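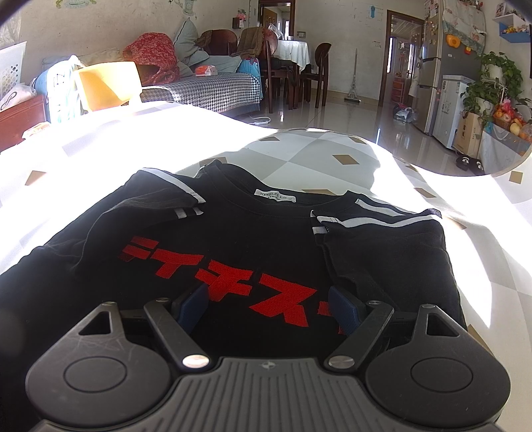 Black T-shirt, folded, with the blue pads on either side of the fabric.

Gitivside software meeting, July 16, 2021
Present: Mwajuma Were, Abena Mahama, me (taking notes, so blame me for the typos)

1. Last meeting's notes
Fine as they were. Moved on.

2. Perception
I went first and talked too long, sorry everyone! The cloth segmenter (Catis, the new build) does well on dark fabric until the sun gets in, and then it decides a bleached stripe is part of the tablecloth and cuts the sleeve off. We have 3621 labeled stills now and 758 of them have strong sunlight somewhere on the garment, so there's enough to retrain with. Mwajuma wants the exposure augmentation turned up first, before we touch the network. Agreed. I'll run both anyway if the machine is free over the weekend.

Collar detection is in better shape. We use the neck label as a hint when it's visible, and Abena asked what happens with shirts that don't have one. It falls back to the neckline curve, and it's slower — I didn't have timings with me. Will bring them.

3. Grasp planning
Long one. The Kaijage planner still treats a folded shirt and a spread-out shirt as the same problem, with one grasp score for both. On a folded stack you want to know how many layers you're pinching, and on a flat shirt you mostly care about which edge you're near.
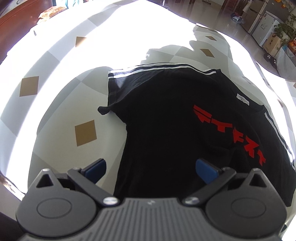 Mwajuma said the flat case should get its own cost term for wrinkles near the hem, and that she'd sooner have two small planners she can debug than one big one she can't. I'm with her on that (I've spent seven evenings in that scoring file and I'd like my evenings back). Abena was less sure and worried about the switch between them flickering when a shirt is half folded. We settled on a split with a short hold time, three frames to start.

4. Tooling
The Plondon replay viewer now scrubs without freezing, hooray! Jaw width still plots upside down. Abena has a fix in review.

5. To do
Me: retrain on the sunlit set, collar timings
Mwajuma: draft the wrinkle term
Abena: viewer fix, test the planner switch on half-folded shirts

Next meeting first week of August, same time, room to be confirmed.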